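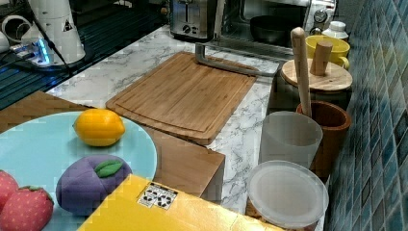
Figure 1. Worktop in Kitchen B, tiled-wall end, with plush fruit on the turquoise plate.

Countertop Occupancy and Retrieval in a Shared Kitchen
Final report, Interior Environments Studio
Maëlle Paquette, Yaa Bawa, Brian Lyimo
Supervisor: Agnes Myklebust

1. Purpose

The project examined how objects left standing on a short kitchen worktop affect the area available for food preparation, and whether a revised layout reduces the number of items a user has to shift before starting a task. The work was carried out in Kitchen B of the Skudholm residence, beginning in September. Kitchen B was selected over Kitchen A for its continuous marble-patterned worktop. Kitchen A has a gas range set into the middle of the run, and its two halves would have had to be treated as separate surfaces.

2. Definitions

Occupied area is the footprint of any object in contact with the worktop, plus any part of the worktop that is overhung and can't be used. Free area is the remainder. A retrieval is one movement of one object from its resting position to the hand of the user. A displacement is the movement of an object that the user does not need in order to reach one that they do.

Boards were a point of disagreement within the group. A cutting board is a work surface and also an object with a footprint. Bawa argued for counting boards as free area, as this is how residents treat them. Paquette argued that a board lying at an angle to the counter edge makes the triangles on either side of it unusable. The second position was adopted, and boards are counted as occupied area throughout. Where one board overlaps another, the overlap is counted once.

3. Existing arrangement

The worktop is bounded on one side by a wall of glossy blue-green mosaic tile. Standing objects have collected along this wall: a brown ceramic utensil holder, a round container with a wooden lid, a yellow mug, and assorted translucent plastic pieces. The utensil holder carries a long wooden handle that leans well above everything near it. It is easy to grasp, but the lean places it over neighbouring objects, and a sleeve or forearm passing behind the holder will meet it.

The container with the wooden lid presented a separate problem. A cylindrical piece of wood stands on the lid, so that the lid can't be lifted without first dealing with whatever is on top. In our terms this is one displacement for every use of the container. Stacked items of this kind were recorded as a group and given a code of their own.

The middle of the worktop is taken up by a rectangular bamboo cutting board with a perimeter groove. It lies at an angle and meets the lighter wooden board in front of it. The lighter board holds the round plate. Neither board is parallel to the tiled wall.
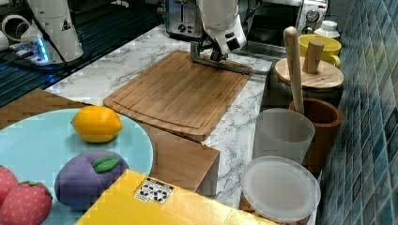
The back of the counter is given over to appliances. The silver toaster and the stainless-steel toaster oven are both treated as fixed, the residents having told us that they did not want either one put in a cupboard. The zone in front of the toaster oven is the most contested part of the run. A user working the oven needs clear space to set down a hot tray, and the mug and the wooden-lidded container both fall within that space. The darker section beyond the marble, with its ribbed surface, was excluded from the survey. It is wet for much of the day and residents do not prepare food there.

4. Method

Task trials were run with residents who had agreed to take part. Each trial consisted of a short preparation task using plush and felt food in place of real produce, which allowed the same pieces to be used throughout and avoided waste. The pieces were drawn from a Flomby play set and included a lemon, a plum and strawberries. The plum has a felt leaf that makes its orientation easy to read, and it was used as the reference piece for placement.

Retrievals and displacements were logged on paper by one observer and checked by a second. In total 205 trials were logged. Of these, 138 were run on the existing arrangement and the remainder on the revised one. The imbalance reflects a delay in obtaining shelf brackets from Aaltonen and is discussed in Section 6. Across both arrangements the group logged 2152 individual movements.

Lyimo drew the plans in Rovia and maintained the object register. Nikola Szewczyk, the residence manager, approved the temporary changes and kept the key to the dry store.

5. Revised layout

The revised layout makes four changes.

(a) The bamboo board is turned parallel to the tiled wall and pushed back until its long side is a hand's width from the standing objects.
(b) The lighter wooden board is stored upright when no plate is in use.
(c) Plastic lids and cups are moved to a shelf over the worktop. Any lid without a matching container goes in the dry store.
(d) Nothing is placed on the wooden lid.

The utensil holder stays where it is. A trial position at the opposite end was abandoned after one afternoon because residents kept carrying it back.

6. Results and limitations

Displacements per trial were lower under the revised layout for every task except plating. Plating was unchanged, which we attribute to the size of the plate: wherever it is put down, it governs what else can be done beside it. Retrievals did not change in any consistent way. This was expected, as the tasks required the same objects in both conditions.

Change (d) had the clearest effect and cost nothing. Change (b) was poorly observed. The upright board fell over on two occasions and residents went back to laying it flat.

Three limitations should be noted. The two conditions are of unequal size. The plush pieces are light and soft, so they can be picked up several at a time in a way that real plums can't, and retrieval counts are probably low as a result. Lastly, residents knew which layout was ours, and some of them tidied before the observer arrived. Trials where this was noticed were marked in the log but not removed.

7. Further work

The shelf should be assessed again once the permanent brackets are in. Myklebust has suggested repeating the trials with weighted pieces, and Bawa has begun sewing a second set with dried lentils as fill. The object register and log sheets are held with the studio office and can be borrowed on request.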